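Right, I've got a new obsession and you're all going to hear about it. I've been cutting patterned paper into strips and weaving it into little mats and I can't stop! Thread, if you fancy it.

It began in November with a torn roll of drawer liner I couldn't bring myself to bin. Lovely print, useless length. My aunt used to weave placemats out of old wallpaper so I thought, well, how hard can it be? (Quite hard. The first one looked like a dropped pie.)

Most of what I know now came from one evening at the paper club in Plornbridge. They meet upstairs over the bike shop, bring your own ruler, tea in a proper urn. Half the table was making boxes, the other half was weaving, and I went home with glue on both elbows.

Biggest thing I learned: dots are brilliant for weaving. Stripes fight you the whole way and big flowers just turn to porridge, but a tiny regular dot holds together however you chop it up. From across the room the mat looks like cloth. Close up you get all these little jumps where the rows don't quite meet, and I love those.

Second thing: even strips. I mark them out on the back with a hard pencil, both ends, then join the marks. I tried doing it by eye once and by the far side my bands had gone from noodle to lasagne.

I've settled on 14 mm for the placemats. Anything wider and the weave goes slack in the middle, anything thinner and I lose the will to live somewhere near row nine.

Someone asked about knives. Mine's a plain snap-off one, and I snap it far more often than feels decent. A tired blade drags and gives you fluff along the cut. Always a steel ruler too – I shaved a neat slice off a plastic one in my first week and it's never been straight since.

Paper: so far the best has been a heavy one from Nenano, the little stationer near the station. It folds without cracking and doesn't go see-through when you glue it. They sell offcuts by the handful from a tub by the till and I have to be led away from it.

I clear the whole table before I start, no mugs, no post, and I only get one pattern out at a time. Makes such a difference! I used to have six on the go and ended up weaving bits of the wrong one in.

Current favourite, all reddish-brown or mauve dots, and I've got big plans for it:
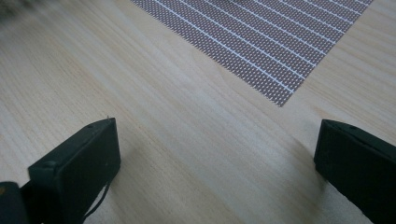

Tiny dots, thin white lines, pale wood. Could look at this one all day.

I want this one for a long runner on the shelf in the hall, over and under with plain cream going the other way. I did a test corner from a scrap last night and the dots came out all soft and tweedy. So pleased.

Tip for the ends: fold them back under the next strip along, tiny dab of glue, then leave the whole thing under heavy books overnight. I use 2 cookbooks and an atlas.

If anyone's got leftover wallpaper with a small print, please shout. I'll swap you a set of coasters, and I promise they no longer look like pie.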